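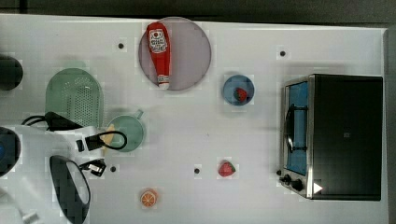
Toaster oven keeps tripping the kitchen breaker, but only in the morning

Asked in Kitchen & Small Appliances

Posted by wamwood_renter
Tags: toaster oven, breaker, apartment wiring

I moved into a second-floor unit in Wamwood in July and brought my toaster oven with me. It worked fine for years at the old place on Pimentel Street. Here it trips the breaker, but only in the morning. I can run it at night for half an hour and nothing happens. Around 7 a.m. I put in two slices of bread, and within 5 minutes the toaster, the coffee maker and the light over the sink all go off. The fridge stays on.

Things I have tried so far:

Moved the toaster oven to the other outlet on the same counter. Same result.
Cleaned out the crumb tray.
Unplugged the microwave, which I hardly use anyway.
Ran it at the lowest setting, 400 watts, for warming rolls. That did not trip anything, even in the morning.

The breaker has a 15 on the handle. The panel is in the hall closet and the labels are in pencil, and most of them have rubbed off. I asked the building office and they said to buy a new toaster oven. I would like to know if that is really the problem before I spend the money. I don't smell anything burning and the plug doesn't feel hot.

Edit: someone asked by message. No, I don't use an extension cord. The coffee maker is a Dristine, the kind with the warming plate. It is on a timer and starts at 6:45.

Posted by ustow_electric_ret
Marked as helpful by 38 people

Your toaster oven is probably fine. You have too much on one circuit, and the coffee maker is the other half of it.

A 15 amp breaker on a 120 volt line gives you 1800 watts at most. You don't want to run it at that for long either. Turn the toaster oven around or look at the bottom and you should find a plate with the wattage on it. Most are somewhere between 1200 and 1800. Then do the same with the coffee maker. If it is a drip type it could be 900 while it brews and much less once it is only keeping the pot warm. Add the two numbers. If you get more than 1800 you have your answer.

It fits everything you wrote. At night the coffee maker is off, so no trip. In the morning at 400 watts you are still under the limit, so no trip. On full heat with the coffee going you are over. A breaker that is only somewhat overloaded takes a few minutes to let go, so 5 minutes sounds right to me. A short would trip it the moment you switched on.

To check, leave the coffee maker unplugged one morning and make toast as usual. If it holds, set the timer back to 6:15 so the brewing is over before you need the oven, or put the coffee maker on a different circuit. To find out what is on which circuit, plug a lamp into each outlet and switch breakers off one at a time. Write it down on paper and tape it inside the panel door. Shut down your computer first if you have one running.

Do not put in a bigger breaker, and don't let the office do it either. The breaker is sized to the wire in the wall. If somebody swaps in a 20 on 14 gauge wire, the wire can overheat and the breaker won't stop it.

One more thing. Many places require kitchen counters to have 2 separate 20 amp circuits, but older buildings often don't have them and usually are not made to add them until there is a remodel. So the office may not be breaking any rule. If the breaker still trips with only the toaster oven on, that is a different matter – it could be a worn breaker or a loose connection, and the landlord needs to send an electrician.

Posted by breadandbutter

I had this and just bought a cheap toaster oven at a yard sale and it never tripped again. They use more power when they get old. Worth a try.

Comment from ustow_electric_ret

The heating elements don't draw more as they age. Yours was most likely a smaller model with a lower wattage.

Comment from wamwood_renter

Looked at the plates. Toaster oven says 1500, coffee maker says 900. Made toast this morning with the coffee maker unplugged and it held the whole time. The outlet by the kitchen door is on another breaker, so the coffee maker lives on the little shelf there now. I'll do the lamp test for the rest of the apartment this weekend. Thanks.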